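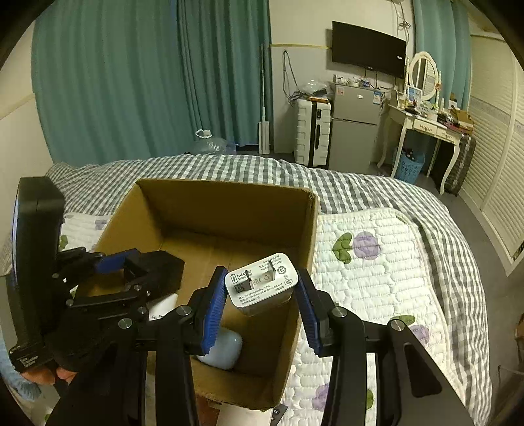 Kirmont Institute of Technology | Handling and Gripping Laboratory | Guidance Pages

Comparing Hand-Held Grippers on Small Household Objects

Last revised: September 3, 2024

Scope

This page sets out the procedure by which members of the laboratory compare hand-held grippers before a pair of jaws is approved for recording work. It applies to the two tools at present on issue, known by their store names as Tolent and Bolska. Staff who wish to test the fixed arm should consult the separate arm guidance, as the loads and safety rules are different.

The procedure may be carried out in the laboratory or in a furnished room. Trials in furnished rooms are encouraged. Patterned bedding, curtains and crowded desk tops give the camera a background much closer to ordinary use than the grey bench does.

Before you begin

Book both grippers for the same day. Results taken on different days have proved hard to compare, chiefly on account of changes in daylight.

Charge the handheld unit fully and check that the data acquisition screen opens without a warning. Inspect every visible screw on the linkage and tighten any that has worked loose. Wipe the gripping pads with a dry, lint-free cloth. Solvents must not be used on ridged pads. A pad with a torn or flattened ridge is to be replaced and the change entered in the trial log.

Choosing the objects

Select objects that differ in shape and surface. A wall charger is a useful first choice. Its sides are flat and hard, and its prongs show at a glance whether the block has been picked up straight or has tilted between the jaws. A rounded earbud case is a sterner test, and a small printed box falls between the two.

Place the objects in an open cardboard box with the flaps folded inward. The walls of the box oblige the operator to bring the jaws in from above, and they leave some parts of the interior in shadow, a condition under which the cameras should also be judged.

Procedure

1. Set the box on a level part of the bed or table. If it stands on a mattress, press the surface down first and let it settle.

2. Start a new recording and speak the name of the gripper and the object aloud.

3. Hold the handheld unit upright, with the fingers around its lower part and clear of the linkage.

4. Lower the open jaws over the object. Close them slowly until both pads make contact.

5. Lift the object clear of the rim. Hold it still for 2 seconds, with its printed face towards the camera where it has one.

6. Return the object to the box and open the jaws fully before moving away.

7. Repeat with the remaining objects, then change to the second gripper and begin again from step 2.

A dropped object counts as a failed lift. An object that turns in the jaws but is not dropped counts as a completed lift with slip. Operators should not correct a poor grip with the free hand while the recording is running.

Checking the camera

Review one lift from each gripper before putting the equipment away. Both jaws should remain in view throughout. The larger lettering on a charger should be readable during the hold; the very small rating text need not be. If the larger lettering is blurred, add light to the room and repeat the lift.

Recording the result

Enter each lift in the trial log under completed, completed with slip, or failed. Note the lighting, the surface beneath the box and any contact between the bracket and the rim. Such contact is common with small boxes and should be reported even where the lift was completed.

A gripper is approved for general recording when at least 90 per cent of its lifts are completed, slips included, and no pad has shifted on its jaw. Where both tools reach this level, preference is given to the one with fewer slips on the rounded object.

Completed logs should be placed in the Brennan folder on the laboratory drive. Both grippers are to be returned to the store with the jaws open and the pads uncovered.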